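We use cookies to remember your preferences. By continuing to browse this site you accept our use of cookies. Accept | Manage settings

Planley Guest Rooms
Bedroom safety and condition check, with comments
Upper floor, September 2020
Checked by: Marius Tudose

Marks used: OK, FIX (before the next guest), WATCH (look again at the next check).
Last full check was in May. Items carried over from May are marked with a C. 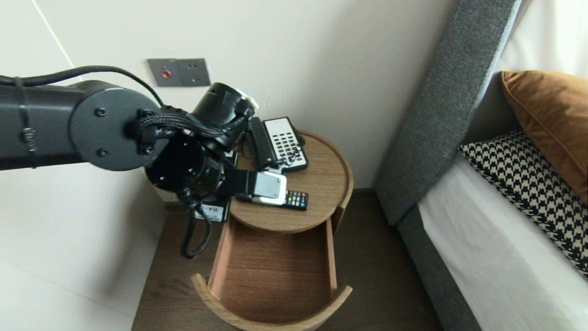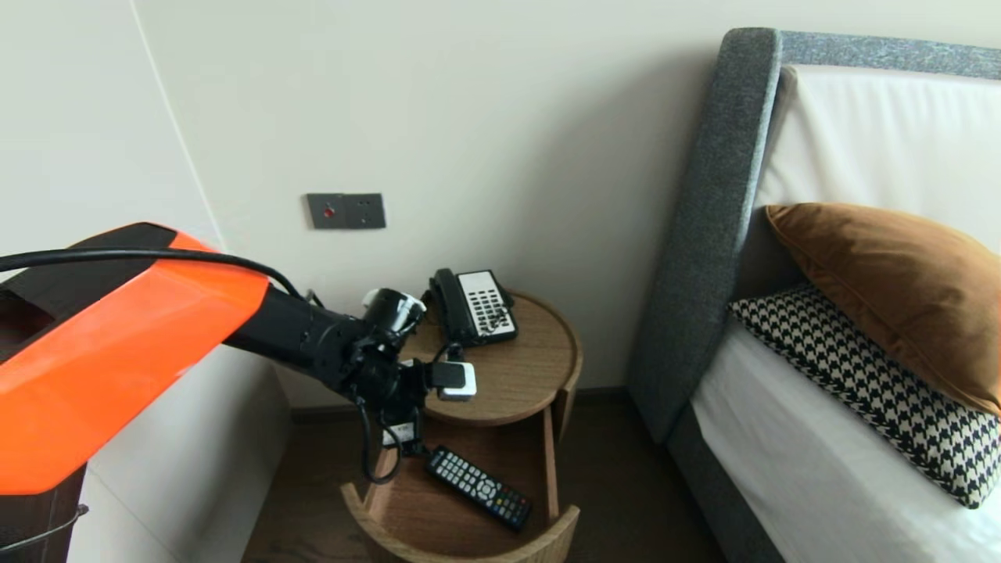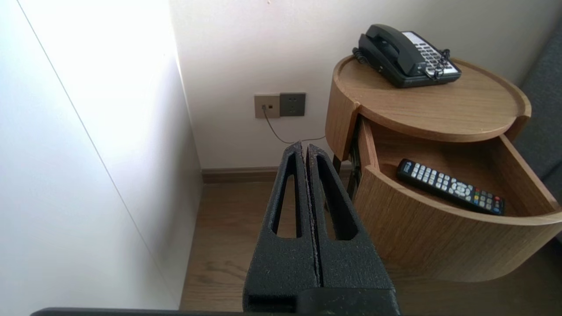

1. BED AND BEDSIDE

1.1 Bed frame bolts tight. OK
Went over all of them with the hex key. One at the foot end took a quarter turn.

1.2 Slats sound and seated. WATCH (C)
Third slat from the head has a hairline crack on the underside. Same length as in May. Spare slat is in the hall closet.

1.3 Mattress label present and readable. OK

1.4 Bedside table steady, no splinters or sharp edges. OK
Round table by the bed. Leaned on it from each side and it does not rock. Ran a cloth around the rim and nothing caught.

1.5 Guest can get out of bed without stepping over anything. OK
Keep the spare blanket box out of this room. It ended up beside the bed twice over the summer.

2. ELECTRICAL

2.1 Outlets firm in the wall, covers not cracked. FIX
Cover by the door is cracked at the lower screw. Replacement ordered from Barta.

2.2 No cords under rugs or behind the bed leg. OK

2.3 Lamp bulb within the rating on the shade. OK
Bakano lamp. The old bulb was over the rating, so I changed it and threw out the two others like it from the supply shelf.

2.4 Space heater, if supplied: tip switch works. OK
Heater is the 900 watt one. Shut off at once when tipped. Store it unplugged.

3. FIRE AND EXIT

3.1 Smoke alarm sounds on test. OK
New battery fitted today. Write the date on the inside of the cover next time, as the old one had nothing on it.

3.2 Exit plan on back of door. FIX (C)
Still shows the side stairs as they were before the rail was moved. New print needed. Please do not tape a correction over it again.

3.3 Door opens fully and latches. WATCH
Latch is slow to catch. A little graphite helped.

4. FLOOR, WALLS, WINDOW

4.1 Baseboards fixed, no nails showing. OK

4.2 Floor level at the threshold. OK

4.3 Window limiter holds. FIX
Limiter slips when pushed hard. The window must not be used until this is done. Fit the Zarcombe type, as in the rooms downstairs, and test it three times after fitting.

4.4 Blind cord tied up on its cleat. OK

COSTS
Outlet cover, limiter and door print come to less than the 200 left in the room budget. Slat is already paid for.

STILL OPEN
2.1 waiting on delivery
3.2 print to be picked up
4.3 room not to be let until signed off

Signed: M. Tudose

Get our maintenance newsletter once a month. Enter your email address to subscribe. You can unsubscribe at any time.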